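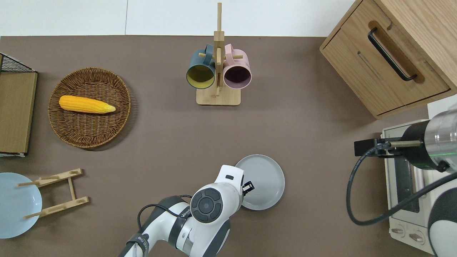 Trarora has introduced the Horkby line of LED downlights and linear fixtures for offices, schools and small commercial kitchens. The fixtures run on a shared low-voltage control bus and can be dimmed, grouped and scheduled from a wall station or a phone app. Shipping begins in October through the company's regular distributors.

The line is available in 4 housing lengths and 2 finishes, matte white and dark gray. Every model comes with an adjustable driver, so the installer can set the light output and color temperature with a switch on the housing before the fixture goes up. Electrical contractors will be able to stock fewer part numbers and make the final selection at the job site.

Horkby fixtures use the Bergeron control module, which Trarora has sold as an add-on for its older high-bay products. In the new line the module is built in at the factory. It combines an occupancy sensor, a daylight sensor and a wireless radio in one housing. Up to 100 fixtures can be placed on a single network without a separate gateway. Larger buildings can link networks through the Bergeron hub, sold separately.

Setup is done in the app. The installer walks the floor, taps each fixture to add it to a group, and saves the layout. Settings are stored in the fixtures, and the lights keep working on their last schedule if the hub is offline. Building staff can change schedules later with a password and do not need to call the contractor back.
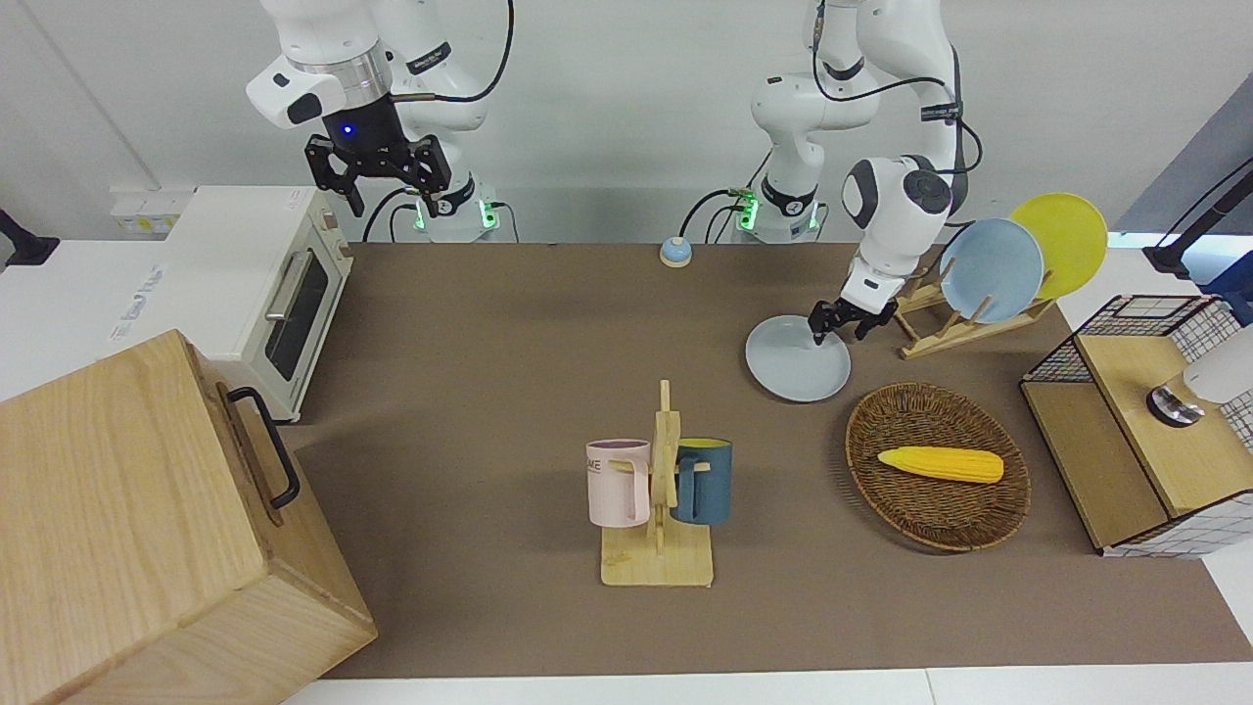 Plates in a wooden dish rack and on the table, with two robot arms.

Trarora tested the line at the Grastness office park, where the fixtures replaced fluorescent troffers in a two-story building. The project covered 3,259 square feet of open office, meeting rooms and a break room. The existing ceiling grid was kept. Fixtures near the windows were placed in their own group so they could dim during the day, and the meeting rooms were set to shut off after the last person leaves. The break room uses the shortest housing, mounted in a row over the counter.

Feedback from the Grastness installation led to two changes before production. The mounting clips were made longer to fit older ceiling grids, and the group names in the app can now be exported as a spreadsheet for the building's records.

The linear fixtures can be recessed, surface mounted or hung on cables. A lens kit is offered for areas where the standard diffuser causes glare on screens. Emergency battery packs are available for all but the shortest housing and are installed at the factory. Replacement drivers and control modules can be ordered separately, and both can be changed from below the ceiling with a screwdriver.

Fixtures and control modules carry a limited warranty. Contractors who have the older Bergeron module in service can update its software at no charge and run it on the same network as the new fixtures. Installation guides, photometric files and wiring diagrams can be requested from Trarora sales offices.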